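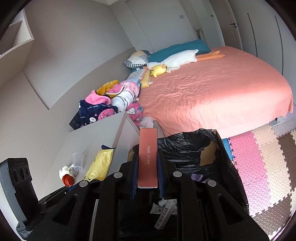

居家整理课 讲义 第10讲
桌面、床边和一个套了袋子的纸箱

Horkham 生活学习中心 九月班
上课以前请先读第一节和第二节,第三节我们在教室里一起做。

一、这一讲的范围

上一讲讲的是衣柜。这一讲讲小的房间,就是书桌和床离得很近的那种房间。很多同学租住的都是这样的房间,坐在床上伸手就可以拿到桌上的东西,所以吃的、喝的、玩的、盖的,慢慢都到了一起。

我把这样的房间分成三个地方来看:桌面、床边、箱子。桌面放小件,床边堆布的东西,箱子收要离开房间的东西。今天的主要内容是箱子,因为同学们在作业里对它问得最多。

先说几个词,后面会反复用到。

包装盒:硬的,有形状,可以站起来,例如细长的点心盒。
包装袋:软的,一边或两边常有锯齿形的封口。
内包装:盒子里面一小份一小份的袋子或者纸。
收集箱:一个大纸箱,里面套塑料袋,整理的时候放在手边。

“包装盒”和“包装袋”在口语里常常混着说,在这门课里请分开,写作业时也请分开。

二、收集箱怎么准备

纸箱不需要新的,搬家或者收快递留下来的都可以。箱口要大,最好比桌上最长的盒子还要宽一些,这样东西放进去的时候不用转方向。箱子太高也不方便,人坐在床边的时候,手应该可以碰到箱底。

塑料袋套进去以后,把袋口向外翻,盖住箱子的边。有的袋子比箱子小一点,翻过来以后某一个角会露出纸板,这没有关系,但是不要让湿的东西靠着那个角。袋子和箱壁中间会有空气,用手掌从上往下压一压。袋子有皱是正常的,不必拉平。

关于颜色:黑色的袋子结实,缺点是小东西掉在底下看不清楚。如果用黑色袋子,请在白天做,或者开台灯。上个学期班里有同学把耳机和糖纸一起扔了,用的就是黑袋子。

箱子的位置:放在书桌旁边的地上,靠近床的一头。我在 Cosgrove 校区上课时试过把箱子放在门口,结果每扔一件就要站起来一次,做了一会儿大家就不想做了。

费用:如果家里没有合适的箱子,可以在 Uleck 杂货店买,箱子和一卷袋子一起是56元。学习中心没有准备多余的箱子,请同学们不要到前台去借。

三、课堂练习

练习时间大约449秒,请用手机计时。这个数字看起来很奇怪,它是我们前几个班完成时间的平均数,我没有改成整数。

第一步,只拿包装盒。一次拿一个,拿起来以后先看正面的字,再看有没有开过。盒子的名字如果是横着印在长边上的,要把它转过来读,不要猜。没有开过的点心盒不放进收集箱,放到桌子的左后角,等一下有别的用处。

第二步,拿包装袋。空的袋子先把里面的碎屑倒进收集箱,再把袋子压平。还有东西的袋子用夹子夹好,和点心盒放在一起。很亮的袋子常常看起来是满的,其实里面是空气,请用两个手指捏一下再决定。

第三步,杯子。杯子分两种:要洗的和要扔的。透明的塑料杯很多人舍不得扔,觉得还可以装笔。如果真的要装笔,请今天洗干净,今天就装。放到明天的杯子请按照垃圾处理。

第四步,小摆件。人形的、动物形的小东西先不要收,把它们全部移到桌面的一边,擦完桌子再放回来。以我的经验,这一步最容易停下来,因为每一个小东西都有它的故事。练习的时候不讲故事,休息的时候可以讲。

第五步,床边的布类。毯子、绒衣、薄被常常沿着墙堆成一长条。这一步不要求叠,只要求拿起来抖一抖,检查中间有没有夹着包装纸。深蓝色或者黑色的绒布很容易粘碎屑,抖的时候请离开桌子。叠的方法是第11讲的内容。

四、常见的错误

把整个盒子直接扔进去。硬的盒子占地方,半箱很快就满了。拆开、压平以后,同样的箱子可以用很久。不过练习的时候为了时间,可以先放进去,最后一起拆。

纸盒和塑料混在一起。Irance 小区要求纸类单独交,别的小区不一定一样,请同学们先看自己楼下的告示。如果要分开,用2个箱子,小的那个放纸类就够了。

袋子装得太满。袋口要能打一个结,手要能提得动。我常常看见同学用力往下踩,踩完以后袋子破了,地也要再擦一次。

没有看日期。没有开的点心也会过期。日期有时候印在封口的地方,字很小,有时候印在盒底。找不到的话先放在一边,不要马上扔,也不要马上吃。

五、课后作业

请选自己房间里的一张桌子,按照第三节的顺序做一遍。然后写一段话,内容包括:收集箱里最后有什么,哪一件东西你考虑了最久,你怎么决定的。字数不限制,用完整的句子写。

不需要买新的收纳盒。上次作业有几位同学买了很多,桌子上反而没有地方写字了。

下次上课请带一件绒的衣服或者一条小毯子,不要太厚。教室的桌子不大,两位同学用一张。

补充:有同学问,零食放在床边到底可不可以。这门课不规定这个。如果放,请放在有盖子的盒子里,并且每个星期看一次里面还有什么。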